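Count the Failures by Cause

01/01/2018

Most papers on cloth handling end with one number. The robot folded the towel, or picked it up, in such and such a share of attempts, and the share is higher than the one in the last paper. I have written papers like that. I think we should stop, or at least stop putting that number first.

My case comes from our own work at Ullstead. In June we finished a run of 3,919 grasp attempts on small cloths, one arm, one table, one operator resetting the cloth between attempts. We were comparing 2 ways of choosing where to grip. The first, which we call Jindham, looks for a raised fold and goes for it. The second, Joris, picks a point near an edge and presses down before closing. On the single number, Joris won by a little. If we had stopped there, we would have thrown Jindham away.

We did not stop there, mostly because the logs were already on disk. I went through 322 failures by hand and wrote down a cause for each one. In 117 of them the fingers closed in the right place and the cloth slid out afterward. That is a grip problem. Neither method has anything to say about it, and yet every one of those cases had been charged to one method or the other as a bad choice of point.

With those set aside, the two methods looked different. Joris did well on cloth lying flat and badly on anything bunched up. Jindham was the reverse. Our test had far more flat cloths in it than bunched ones, so Joris came out ahead. The result said more about how we set the table than about the methods.

People object that sorting failures by hand is slow and a matter of opinion. It is slow. As for opinion, two people can label the same set and publish how often they disagree - that is ordinary practice in other fields. A success rate has opinion in it too. Somebody decided what counted as a success and how the cloth was laid out each time, and that person's choices are usually given one line.

So I would ask for a table of causes in every paper of this kind, placed before the overall rate, with the starting states listed beside it. Reviewers can ask for it now, without waiting for a shared benchmark.

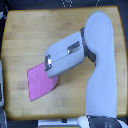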